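Print this message
E-mail this message to a friend
Search the archive: all lists this list only

Sivside Residents and Studios list
Subject: Re: Air cleaner for the upstairs room

Replying to the message below, and to the two people who wrote to me off list with the same questions.

> We are thinking of getting an air cleaner for our own unit and I
> remember you put one in upstairs last May. Could you say which sort
> it is, whether it is noisy, and where you ended up standing it? We
> have a wooden floor too and not much wall to spare. Also is it true
> the filter has to be changed every few months? The shop was vague.
> Any hints on cleaning it would be useful as ours will be next to the
> workbench and will get a fair bit of dust.

It is a tall white one, floor standing, bought through Mokier when they were clearing the old stock. I don't think they sell that model any more, but most of the big ones are much the same inside. We keep ours on the floor by the white table.

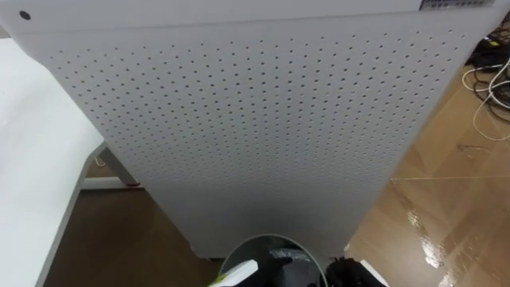
On noise, we run it on the lowest setting while people are working and put it up to full for 15 minutes at lunch. On low you stop noticing it. On full you have to raise your voice a bit, so we don't use that during meetings. If you are sensitive to humming, try to hear one running before you pay for it. Kota had two on display when I last went in and they were happy to switch them on.

Placing took us a few goes. We first had it in the corner, hard against the wall, and it did very little for the smell from the varnish cupboard. The booklet asks for a hand's width of clear space all round, and more than that in front if you can manage it. Moving it out towards the middle of the room made a clear difference. We did have to tape the lead down along the skirting, and it needs to be done properly or someone will catch a foot in it.

As for the floor, ours is polished and it does scratch. Don't drag the machine. Two people can lift it easily enough, or you can put a folded blanket under and slide it. We stuck felt pads on the bottom, the kind you buy for chair legs, and they have stayed put so far.

The filter does not need changing every few months, at least not in our room. The meter on ours read 3,213 hours when I changed the first one, and it was grey all over but still letting air through. With a workbench close by you will probably get less out of yours. Grímsdóttir on the harbour road will order filters in if you give them the model number. Check the sticker before you go. I went without it and had to walk back.

Cleaning is simple and takes very little time. The way we do it:

1. Switch off at the wall and leave it until the fan has stopped. Ours takes longer to run down than you would expect.

2. Go over the front panel with the soft brush on the vacuum cleaner. The panel is all small holes in rows, and fluff sits in them. Work from the top down. A damp cloth on its own only pushes the dust further in, so brush first and wipe afterwards.

3. Do the black grille along the top edge. A dry paintbrush gets between the slots. Keep cups and plants off it, as anything spilt there goes straight in. 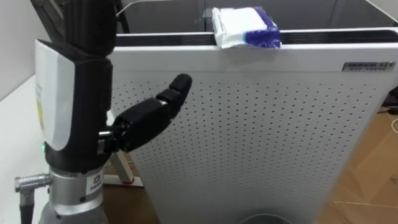 4. Take the filter out and tap it over a bin outdoors. Don't wash it unless the booklet says so. Ours must not get wet.

5. Wipe the sides with a cloth wrung out in warm water and a drop of washing-up liquid. The white marks easily but it comes off.

6. Put it all back, switch on, and run it on full for a few minutes with a window open. There is usually a dusty smell to begin with.

We do steps 2 and 3 whenever we do the floor, and the whole lot once a month. If you are sanding, I would do the front every evening.

One more thing about the shop. Ours tried to sell us a smaller one that would have been fine for a bedroom. Measure your room first and take the figures with you, ceiling height included. The box gives an area, but it seems to assume a low ceiling, and the units on our side of the yard are high.

I still have the spare booklet and can leave it in the pigeonholes downstairs if you want to read it before deciding. Please put it back afterwards.

Previous message | Next message
Print this message
E-mail this message to a friend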